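Clordale Institute of Adult Education
Staff and Students: Interviews
20 March 2018

Drawing for people who thought they could not draw

Barry Pilkington has led the evening programme in technical drawing at the Clordale Institute since it moved to its present building in Grerstead. He will step down from the post in April and will continue to teach one class. The Institute spoke to him about the subject, the students who choose it and the changes in how it is taught.

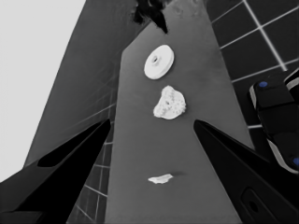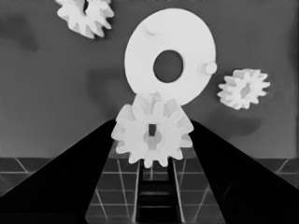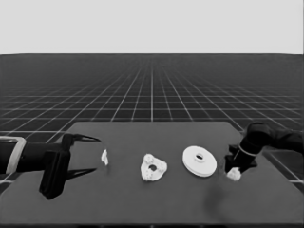
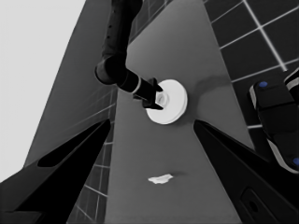 Computer-rendered views with white objects: a gear in the second, a small cup-like object on a plate in the fourth.

Mr Pilkington trained as a draughtsman in a firm that made pumps for water companies. He came to teaching when a colleague fell ill and the Institute asked him to take over a class for a single term. He recalls that he arrived with a full set of notes and had used all of them by the tea break.

“I had prepared for apprentices,” he said. “The people in front of me were a baker, a school secretary, a man who restored clocks and several who had retired. They asked quite different questions. They wanted to know why a line was thick in one place and thin in another, and I had never had to explain it to anyone.”

The programme now has 80 places each year, divided between beginners and those preparing for a certificate. Most beginners have not drawn since school, and a good number were told at the time that they had no gift for it. Mr Pilkington regards this as the main difficulty of the first few weeks.

“They think of drawing as likeness,” he said. “Somebody draws a horse and the others say whether it looks like a horse. A technical drawing is closer to a letter. It is written to a person who will have to make something, and that person will probably be standing in a noisy room with the sheet in one hand. If they can make the thing from it, it is a good drawing.”

For the first half of the beginners’ course students work on paper only. They learn to set out a sheet, to draw a simple block from the front, the side and above, and to add sizes in a way that leaves no room for doubt. Instruments are provided. The drawing boards are made by Colto and were bought second-hand when an engineering office in the town closed; Mr Pilkington has replaced most of the parallel rules himself.

Asked whether paper still has a place when nearly all working drawings are prepared on a computer, he gave a careful answer.

“I would not defend it out of fondness. There are students who will never pick up a pencil again after they leave us, and that is perfectly all right. Paper is slow, and at the beginning slow is useful. When you have to rub out a whole view because you put it in the wrong place, you remember where it goes. I have also known students who got on much better at the screen from the first evening, and I was wrong to hold one or two of them back.”

The second half of the course takes place in the computer room. Students build a solid shape on the screen, turn it, and produce the flat views from it. They are then introduced to rendering, in which the computer works out how light would fall on the shape and gives it a surface. The topic was added to the syllabus at the request of students, and Mr Pilkington admits that he was doubtful.

“A rendering is very persuasive,” he said. “You put a soft shadow under a thing and people believe in it. I have seen a beautiful picture of a bracket that could not have been fitted to anything, as there was no way of getting a spanner to the bolt. So I ask for the flat drawing first and we discuss that. The picture comes afterwards.”

He asks students to begin without colour. In his view, a beginner who is allowed to choose colours will spend the whole evening on them, whereas a grey surface and one lamp will show quite plainly whether an edge has been rounded or a hole sits too close to the rim. Students who wish to use colour may do so in their final piece of work.

The final piece is a full set of drawings for an object of the student’s choice. Past subjects have included a garden gate, a bookbinder’s press, a child’s high chair and the lock of a canal boat cupboard. Each set is passed to another member of the class, who must describe the object aloud without having seen it. Mr Pilkington considers this the most valuable evening of the year, although it is not always a comfortable one.

“There was a lady who had drawn a bird table, very neatly. The gentleman reading it told us with great confidence that it was a stool. She was rather cross with him. Then she looked at the sheet again and saw that she had left off the height of the post. She came back the next week with all 9 sheets redrawn, which I had not asked for.”

The best set of drawings receives the Tănase Prize, named after a former tutor who taught lettering at the Institute for many years and left her books to its library. The collection holds 697 volumes, among them a number of old pattern books and handbooks for shipyards. It may be consulted by any enrolled student on request at the front desk, and Mr Pilkington would like to see it used more.

“People assume that old drawings must be better than ours,” he said. “Some are. Some are dreadful. It does students good to find a mistake in a handbook that was printed in leather covers.”

On the question of age, he was firm that the course should remain open to all adults, with no upper limit and no test of ability. He would, however, welcome an earlier start for those who find evening travel difficult. A trial afternoon class has been approved for the coming year and will be limited to eight students. It will follow the same syllabus, and the fee will be the same as for the evening class.

He was asked what advice he would give to his successor.

“Keep the pencils sharp and the room warm. Look at every sheet, including the ones that people turn over when you walk past. And do not mark in red. I did it for years out of habit, until a student asked me whether I was correcting her drawing or bleeding on it.”

Mr Pilkington will teach the certificate class next year. He is also preparing a short handbook on dimensioning for the Institute, which will be given to new students in place of the present photocopied notes. He described the notes as his own work and said that he would be glad to see the last of them.

Applications for the beginners’ course open in April. Forms may be collected from the front desk at Grerstead or requested by post. Students who have already completed the course and wish to move on to the certificate class should bring their final set of drawings to the enrolment interview.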